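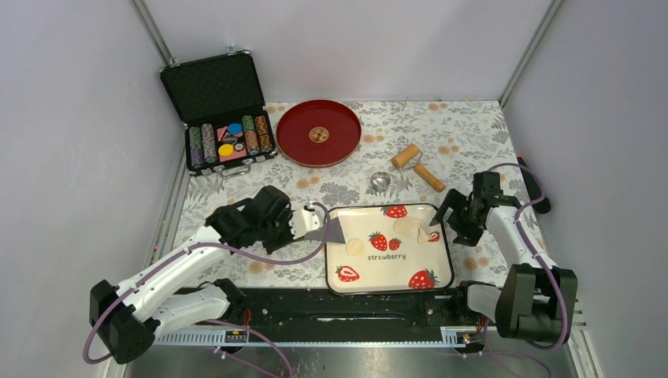

Poste à deux bras, travail de la pâte au racloir.

Appel à participants - Évaluation d'un kit robotique à deux bras pour les gestes de cuisine

La société Retum, en partenariat avec l'atelier Molholm, recrute des participants pour la campagne d'évaluation du kit Dernier, ensemble de table à deux bras destiné aux écoles professionnelles, aux laboratoires culinaires et aux petites structures de restauration. La campagne précède la mise en vente du kit et doit permettre d'en arrêter la documentation, les réglages par défaut et la liste des accessoires livrés.

Objet de l'évaluation

Les participants conduisent les deux bras à distance, depuis un pupitre placé à côté du poste, et réalisent des tâches simples de préparation : détacher une pâte d'un plateau au racloir, la diviser, la déplacer, la remettre à plat. Chaque tâche est effectuée selon une fiche remise en début de séance. L'évaluation porte sur le matériel et sur le logiciel de conduite Eide. Les performances individuelles ne donnent lieu à aucun classement.

Les objets disposés sur la table varient d'une séance à l'autre. Certains n'ont aucun rapport avec la tâche demandée et doivent rester en place pendant toute la durée de l'exercice.

Profils recherchés

L'appel est ouvert à toute personne majeure disposant d'une bonne vision, corrigée ou non, et de l'usage des deux mains. Aucune connaissance en robotique n'est exigée. Une partie des places est réservée à des personnes ayant une pratique régulière de la boulangerie, de la pâtisserie ou de la cuisine, à titre professionnel ou en formation. Les candidats gauchers sont invités à le préciser dans leur dossier - le pupitre sera réglé en conséquence.

Ne peuvent participer les salariés de Retum et de l'atelier Molholm, ainsi que les personnes ayant déjà utilisé le kit Dernier dans le cadre d'une démonstration commerciale. Une bonne compréhension du français écrit est nécessaire pour la lecture des fiches et le remplissage des questionnaires.

Déroulement

La campagne réunit 102 participants. Chacun s'engage pour trois séances de 60 minutes, programmées à des dates distinctes. La première est consacrée à la prise en main du pupitre et aux consignes de sécurité. Les deux suivantes comportent les tâches évaluées, puis un questionnaire écrit et un court entretien. Un opérateur de Retum est présent en permanence et peut interrompre le mouvement des bras à tout moment.

Les séances ont lieu dans les locaux de l'atelier Molholm, accessibles aux personnes à mobilité réduite. Les cheveux longs doivent être attachés, les bijoux de poignet retirés. Les pâtes utilisées contiennent du gluten ; elles ne sont pas destinées à la consommation.

Indemnisation

Une indemnité forfaitaire est versée à l'issue de la troisième séance. Son montant figure dans la convention de participation, adressée aux candidats retenus avant tout engagement de leur part. Les frais de transport sont remboursés sur présentation des justificatifs. En cas d'abandon, les séances effectuées restent indemnisées au prorata.

Données recueillies

Les mouvements des bras, les images du plan de travail et les réponses aux questionnaires sont enregistrés sous un numéro de participant. Le visage et la voix ne sont pas enregistrés. Chaque participant peut demander l'effacement de ses données par simple courrier adressé à Retum.

Candidature

Le dossier comprend le formulaire d'inscription complété, un relevé des disponibilités et, pour les places réservées, un justificatif d'activité ou de formation. Il est à déposer au plus tard le 14 juin 2024 au moyen du formulaire en ligne ou à l'accueil de l'atelier Molholm. Les dossiers incomplets ne seront pas examinés. Les candidats non retenus pourront, s'ils le souhaitent, être inscrits sur une liste complémentaire.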